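Nodent adds wrist-camera option to its two-arm bench package

Nodent has added a wrist-camera option to Stomer, its two-arm bench package for laboratories and small packing operations. The option can be ordered with new units from June. Existing owners can fit it with a bracket set and a software update.

The update covers handling of clear containers, which reflect light and are difficult for depth sensors to outline. Stomer now takes the position of the printed label as its main reference and estimates the container wall from that. Nodent says the grasp model was trained on 2000 recorded bottle picks.
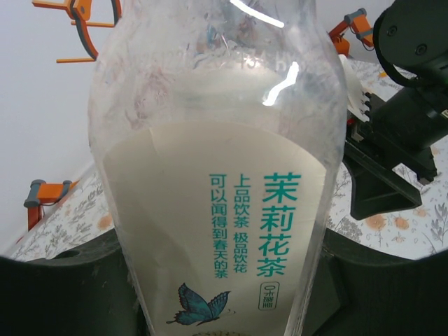

Wrist-camera view of a jasmine tea bottle between the gripper fingers.

The two arms share one controller and one task file. An operator guides both arms through a job by hand, and the controller stores the joint positions with the camera streams. Each task file holds up to 200 demonstrations. Earlier versions required a separate file for each arm, and timing between the two had to be corrected manually.

The package is sold with either a table rail or a floor stand. The bracket set weighs 782 grams and uses the existing wrist bolts. Nodent lists the gripper fingers as a wear part, with inspection due every 1000 hours.
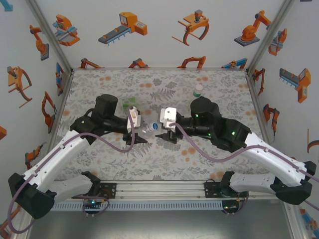 Oravec, which distributes the package, said buyers should allow time for new demonstrations after fitting the brackets, as task files recorded without the wrist view will run but cannot use the label reference. Support for the earlier Skolton controller has not been scheduled.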